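## 3. Propuesta de marca para Collby

Collby vende muebles de oficina a comercios pequeños y quería dirigirse también a estudios de arquitectura. El nombre se mantiene. Cambian el logotipo, la paleta y el tono de los textos.

Revisamos 394 fichas del catálogo y las agrupamos en 12 familias. Domnica Lungu redactó los textos nuevos.

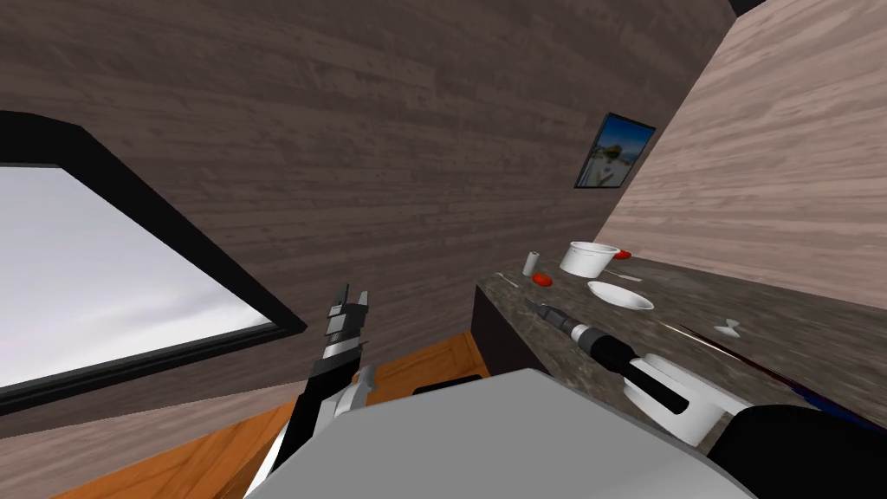

*Figura 4. Render de interior: paredes de madera y ventana de marco negro.*

La paleta final usa un gris pardo y un beige claro. La versión en negro queda para sellos y facturas. El boletín de prueba se envió a casi 3057 contactos; los resultados están en el anexo B.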